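Rorach – kit d'entraînement à la suture robotisée
Fiche produit, avis de la boutique et conseils de budget

Accueil > Simulation > Chirurgie robotisée > Rorach

Bon, je vous préviens tout de suite, cette fiche est longue. On me pose tellement de questions par mail sur le Rorach que j'ai fini par tout mettre au même endroit (et je la complète quand j'ai le temps, la dernière fois c'était en mai).

Le Rorach, c'est un bac de travail avec son support de fixation, à poser sous les bras de votre robot. On y bride un tissu, synthétique ou biologique, et on suture. Il ne remplace pas le robot, il ne contient pas d'instruments, et non, il n'y a pas de version « tout compris » cachée quelque part dans le catalogue !

Dans le carton
Le bac inox avec son fond drainant
4 brides réglables
Un tapis antidérapant
La housse de transport
La notice en français (relue par Kulsoom Swati, qui a chassé toutes les traductions bizarres de la première édition)

Prix : 295 € HT
Délai : 17 jours ouvrés
Référence boutique : Rorach-S

Ce qu'il faut prévoir en plus
C'est là que les budgets dérapent. Le bac, on l'achète une fois. Les consommables, on les rachète tout le temps, et j'ai vu passer des demandes de financement superbes où la ligne « fil » n'existait tout simplement pas. Comptez une enveloppe de 500 € par session de formation pour le fil, les tissus et l'élimination des déchets si vous travaillez sur du biologique. Ehsan Naqvi, qui monte les dossiers pour nos clients hospitaliers, conseille de la présenter sur une ligne à part, et je suis bien d'accord avec lui.

Ensuite, les instruments. Ils ont une durée de vie limitée, parfois un nombre d'utilisations fixé par le fabricant, alors demandez noir sur blanc à votre fournisseur ce qu'il prévoit pour l'entraînement. Pensez aussi au deuxième porte-aiguille ! Beaucoup de gens n'en chiffrent qu'un, et puis on passe aux nœuds et il faut bien que l'autre main fasse quelque chose.
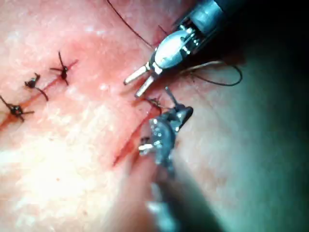 Pour le fil, je prends du foncé, toujours. Sur un tissu rosé, on repère les brins tout de suite et la correction va beaucoup plus vite. Le clair coûte parfois un peu moins cher, mais les débutants le perdent de vue et on passe la séance à le chercher. Côté éclairage, faites un essai avant de commander une lampe d'appoint : un tissu humide renvoie pas mal la lumière, et une lampe trop forte vous donne une belle tache blanche pile là où vous vouliez regarder.

Compatibilité
Le support se règle en hauteur et passe sur les tables Bernix et Tasska. Pour les tables Nedelcu, il faut l'adaptateur, vendu séparément. Si vous avez autre chose, envoyez-moi les cotes de votre plateau et je vérifie avec Trefor Griffiths, à l'atelier.

Acheter ou louer ?
Pour une seule session dans l'année, louez, franchement, je préfère vous le dire. À partir de deux ou trois, l'achat devient plus confortable – ne serait-ce que pour garder vos réglages d'une fois sur l'autre. Les demandes de location passent par Ruan Du Plessis, le formulaire est en bas de page.

Ajouter au panier
Demander un devis
Télécharger la notice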